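Bastelecke: Der alte Bürorechner, Teil 2

Am Montag hab ich endlich den Rechner aus dem Büro von Kisard aufgemacht (fast 9 Jahre stand der unterm Tisch!) und wollte wissen, was davon noch zu gebrauchen ist. Platte und Speicher kommen in den nächsten Teil, heute geht's ums Netzteil.
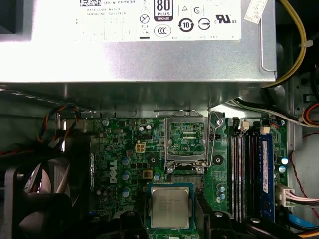 Merle Whitcombe meint, ich soll vor dem Ausbau unbedingt jeden Stecker beschriften, sonst sucht man hinterher ewig. Mach ich, Klebeband liegt schon bereit!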